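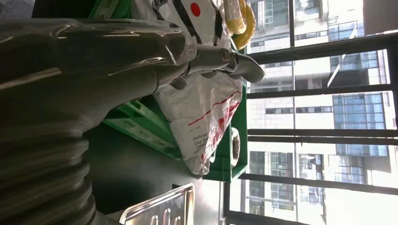

The arm that quit every afternoon

So September was supposed to be my month of fun stuff. I had the arm bolted down by the window, I had a green crate full of odds and ends for it to pick through, and I had a nice long list of tricks I wanted to teach it. What I got was a fault that showed up after lunch, stayed until the sun moved behind the towers across the street, and made me feel like an idiot for two weeks.

The symptom was a gripper fault. The fingers would go down to a plastic bag, close, and then the controller would decide they had hit something solid and lock everything up. Red light, beep, arm frozen over the crate. In the mornings it could do 60 grabs without a hiccup. By 2 p.m. I was lucky to get five.

I blamed the bags first. Crinkly plastic is miserable stuff to grab, it slides and bunches and half of it goes between the fingers where you don't want it. I swapped in a sponge. Same fault. Then I blamed the Erkard controller board, since I'd bought it secondhand and never fully trusted it. I reflashed it twice and lost a whole evening to a driver that wouldn't install.

Then I wrote to Junpei Noguchi, who has the same gripper on his bench. He wrote back one line: "Does it fault with the fingers empty?"

I hadn't tried that! I ran 200 open-and-close cycles in the air, starting at noon with the blinds up. The first fault came at cycle 41, and after that they came in bunches. Pulled the blinds, took a long coffee break, ran it again, and it was clean all the way through.

Heat, then. The housing is dark and shiny and it sits right in the sun, and by midafternoon I could barely keep my palm on it. The force sensor gets zeroed once, at power-up, and I power up at breakfast. As everything warmed, the reading crept up until a normal squeeze looked like a crash.

The part that bothers me is what I did in the middle of all this. I was so tired of the beeping that I raised the force limit to 500 in the config, just to get through a session, and then I reached in to fix a bag while it was still live. It closed on the side of my thumb. Nothing broken, but I had a purple nail and a very quiet evening. The fault was a nuisance and I treated it like one - and the limit I turned off to shut it up was the thing meant to protect my hand.

The limit is back where it was. The script now re-zeroes the sensor every 20 minutes with the fingers open, and I hit the stop button before any part of me goes near the crate. Pieter Nijs says I should just move the arm to the other wall. He's probably right, but the cables don't reach and I like the view.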